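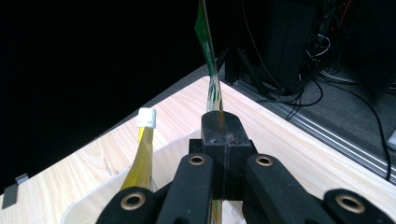

A yellow flat cable with a small white connector, and a green flexible strip, at the table at Kassab.

"Flat cables are like paper for most people"
A conversation with Keisha Sorensen about sorting, bending and keeping small parts

By Arlo Szabo

When I arrive at Kassab, a repair shop for small electronics in Vindbridge, Keisha Sorensen asks me to put my bag on the floor and my coffee on the windowsill. The table is for cables. She has worked here since the shop opened, and in this time she has become the person to whom the others bring every flat cable they cannot name.

"I did not choose it," she says. "I was the one who kept them. The others threw them away when they closed a job, and then two weeks later we needed exactly that one."

The collection has 936 pieces now. She knows the number because she made the list herself last May, in the evenings, and she would like to reach 1,000 before she orders new drawers. Most of the pieces come from old printers, scanners and cameras. A small part was bought new from a supplier called Runance, which sells in bags of 30.

I ask how she can see the difference between two cables that look the same to me. She answers that the color says very little. "People ask me for 'the yellow one.' I have hundreds of yellow ones! Tell me how wide it is, how many contacts it has, and on which side they are. Then I can help you."

The side is where the mistakes happen. On some cables the contacts at both ends look in the same direction, and on others they look in opposite directions. If you take the wrong kind, it goes into the connector without any resistance, and the device stays dead. Sorensen remembers a label printer from the brand Grirnon that came back to the shop three times for this reason. "The third time I opened it myself. It took me 22 minutes, and most of that was the screws."

She is strict about bending. A flat cable may curve, she explains, and it may twist a little when it hangs free, but it should never get a sharp fold that was not there when it was made. "Flat cables are like paper for most people. They fold it to make it fit in the box. Inside is copper, very thin, and copper remembers." So the long pieces are kept in wide drawers where they can lie in their own shape, and the short ones stand in envelopes, with the measurements written in pencil on the front.

Why pencil? "Because I am wrong sometimes," she says, and laughs.

The pieces with printing on them are a different matter. When there are letters or numbers, she copies them into the list before anything else, also when they are hard to read. She holds the piece against the window, then against something dark, and writes a question mark for every character she is not sure of. Later somebody may find the same piece with better printing, and the question marks can go.

Not everything has found its place. In the lowest drawer there is a folder with the word "later" on it, and it is the thickest one in the room. I ask if she has a plan for it.

"In winter, when it is quiet," she says. Then the phone rings in the front room - a customer with a scanner - and she goes to ask how many contacts.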